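**Ticket:** Contact threshold not applied after planner restart
**Component:** Jikbridge (motion planning and force supervision)
**Raised by:** Farah Halim, Winance
**Assigned to:** Retno Osman, Plukico
**Opened:** October 2022
**Status:** Resolved - monitoring

### Summary

Following a restart of the planner node, the arm continues its downward approach after contact with a container lid has been made. The expected behaviour is that the approach halts once the contact threshold is reached and control passes to the grasp routine. The supervisor instead reports a protective stop, and the task has to be resumed by hand.

### Steps to reproduce

1. Start Jikbridge with the kitchen profile and run the lid task once. The approach ends correctly.
2. Restart the planner node only. Leave the force supervisor running.
3. Run the lid task again without reloading the profile.

The fault appeared in 11 of 16 runs carried out in this way. It did not appear when both nodes were restarted together.

### Investigation

The perception output was examined first. Lid height estimates were consistent between good and failed runs, and daylight from the window had no measurable effect on them. Perception was therefore ruled out and the Manurung detector was left unchanged.

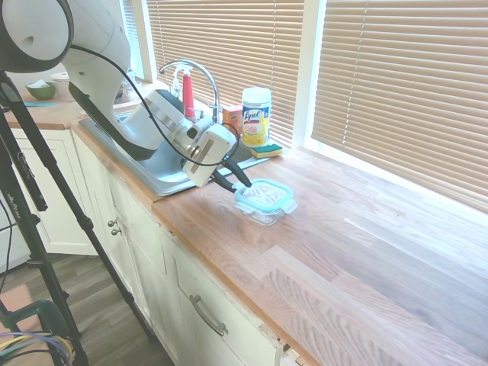
*Lid task at the sink counter: gripper tips on top of the lid, near the back edge.*

Mr Osman then compared the parameter dumps. After a planner restart, the contact threshold is read from the default profile, while the approach speed is still taken from the kitchen profile. The default threshold is intended for rigid fixtures and is too high for a snap-lock lid. The planner requests its parameters before the supervisor has confirmed which profile is active - a delay of roughly 100 ms was recorded on the test machine.

### Resolution

The planner now waits for profile confirmation before it accepts a motion request. If no confirmation arrives within 5 seconds, the request is refused and an error is written to the log. The change is confined to the start-up sequence, and existing task files do not need to be edited.

The reproduction steps were repeated in full with the amended build and the fault did not recur.

### Outstanding

- The refusal message does not yet name the missing profile. To be corrected in the December release.
- Ms Halim to confirm whether the drawer task reads its threshold by the same route.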